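How to read an automation plan before it reaches your bench

Droltora sent our packing floor a plan in May. It ran to 7 pages and used the word "seamless" on most of them. I work with people who fold, hang and box things for a living, and I've learned to go through these papers with a pencil. You can do the same in an evening.

1. Find the task, in plain verbs. "Accessory handling" tells you nothing. "Lift the cap, turn it, set it on the stand" does. If the plan can't say it that way, send it back and ask.

2. Ask who teaches the machine. At the Revdale site the answer was the same people who did the job before, working with a gripper in each hand so their movements could be recorded. That is skilled work. Check what it pays and whether it's written into anyone's job title. At Revdale it was neither paid extra nor written down.

3. Get the number of repeats. Ours was 3,000 for one item. Divide that by the shifts on offer and see what it does to a person's wrists. Then try the grippers yourself for an hour before you agree to a schedule.

4. Ask what happens to odd items. Stiff brims, soft crowns and tangled straps are where the promised savings usually go missing. Somebody will be standing by to sort them out, and that somebody belongs in the budget.

5. Look at the savings line last. Ours claimed almost 200 hours a year. Setup, cleaning and moving tables weren't in it.

6. Ask to see the work in person. A sales video is edited. Sit by the table, keep quiet and watch a few rounds, including the bad ones.

If your manager says it's too early for questions, put them in writing anyway and keep a copy.
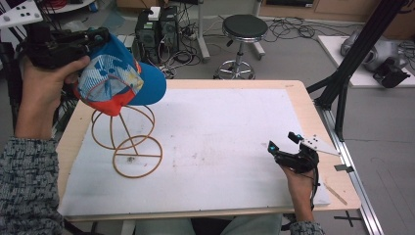
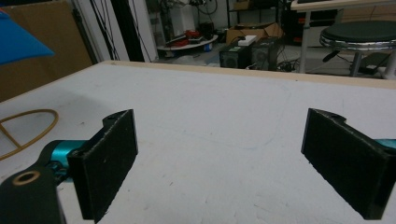 Cap handling with hand-held grippers (first picture), and two gripper fingers over the white tabletop (second).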